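Papers > Rirkik Cell Notes > Section 4

4. Cell Setup and Upkeep

4.1 Work surface and cable

The cell is one black arm over a matte white top, two-finger gripper, overhead light. Surface choice was Godoy's, kept from the earlier Hirham trials — low contrast with clear parts, which is the hard case we want. Downside is shadow. Arm throws a big soft one, and with clear parts the shadow is often stronger in the picture than the part is. We log it at start of shift and leave the lamps alone after.

Cable slack matters more than expected. Too tight and the wrist faults on the last joint, too loose and the loop drops into view of the fingers. Current rule: open loop at the wrist, tucked back at the base, checked by hand before each block.
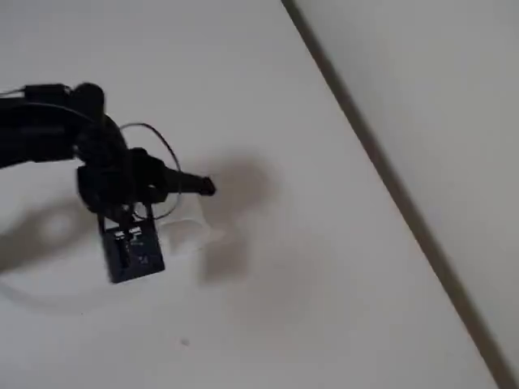
Slack was reset 4 times over 1265 cycles. Two of those after a wrist fault, the other two at routine check. No cable replaced. Retaping takes a few minutes but the zero has to be redone afterwards, wich is the slow part.

4.2 Finger care and re-zero

Fingers wiped every 106 cycles, dry cloth only. Solvent left a film on clear parts in the first block and we droped it. After wiping: jog out to the left, fingers empty, cube down on the open part of the top, then run the Trusier zero routine. Cube goes in tilted on purpose, a square-on cube gave false edges.

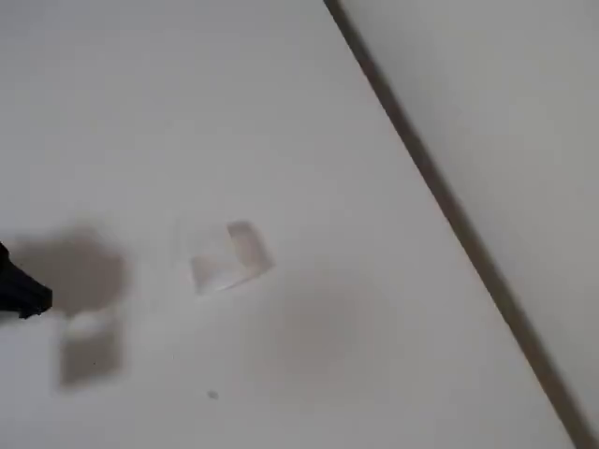 Figure 1. Transparent cube on the white top, gripper tip at left.

Olga Montecinos

Zero is accepted if 2 passes in a row agree. If not, look at the top first, then the fingers, then the mount screws, in that order. Small specks on the surface are logged and left in place until the block ends — wiping mid-block shifts the baseline. Mount screws were retorqued once, in October, see 4.3 for the drift before and after.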